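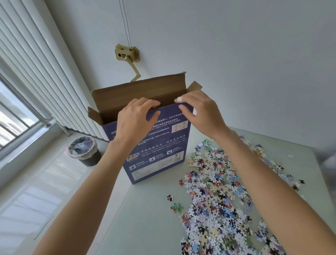 Según Lempi Manninen, un lote mal rotulado equivale a un lote perdido, aunque siga ocupando su lugar en la estantería. La observación, formulada durante la revisión del archivo municipal de Ernville, resume el problema del que se ocupa este capítulo: la relación entre los objetos de una colección y los signos que permiten encontrarlos.

Capítulo 2
Sistemas de clasificación y signatura

2.1 Planteamiento

Toda colección que supera cierto tamaño exige un orden que no dependa de la memoria de quien la custodia. Mientras los documentos son pocos, basta con reconocerlos por su aspecto o por el sitio que ocupan. Cuando el fondo crece, cada unidad debe recibir una signatura, es decir, una secuencia de letras, cifras o ambas que la identifica sin ambigüedad y remite a una ubicación.

Conviene distinguir desde ahora entre clasificar y ordenar. La clasificación reparte los elementos en clases según un criterio: la materia, la procedencia, el formato. La ordenación establece, dentro de cada clase, qué elemento precede a cuál. Un catálogo alfabético de autores ordena; un cuadro de fondos por organismos productores clasifica. En la práctica, casi todos los sistemas combinan las dos operaciones, y de ahí proceden las signaturas mixtas, en las que la letra señala la clase y el número la posición.

Las series numéricas repartidas por letras, como C521-C760 o D761-D1000, ilustran una solución frecuente. La numeración avanza sin reiniciarse al cambiar de letra, de modo que el número por sí solo conserva su valor identificador y la letra sirve para acotar la búsqueda. Otros sistemas reinician la cuenta en cada clase; en ese caso, omitir la letra hace inservible la referencia.

2.2 El caso del fondo Fagundes

El fondo Fagundes, que se estudiará con detalle en el apartado 2.4, reúne 891 expedientes de correspondencia comercial. Su primer inventario, elaborado por Ismail Shehata, adoptó una numeración corrida sin letras. El ingreso posterior de los papeles de la casa Tokgate elevó el conjunto a más de 1.000 unidades y obligó a decidir entre prolongar la serie existente o abrir otra. Se optó por lo segundo, con una tabla de equivalencias que remite de las signaturas antiguas a las nuevas.

El lector deberá prestar atención a dos cuestiones: el tratamiento de los huecos dejados por expedientes trasladados y la conservación de las signaturas ya citadas en publicaciones. Ambas se retoman en los ejercicios finales.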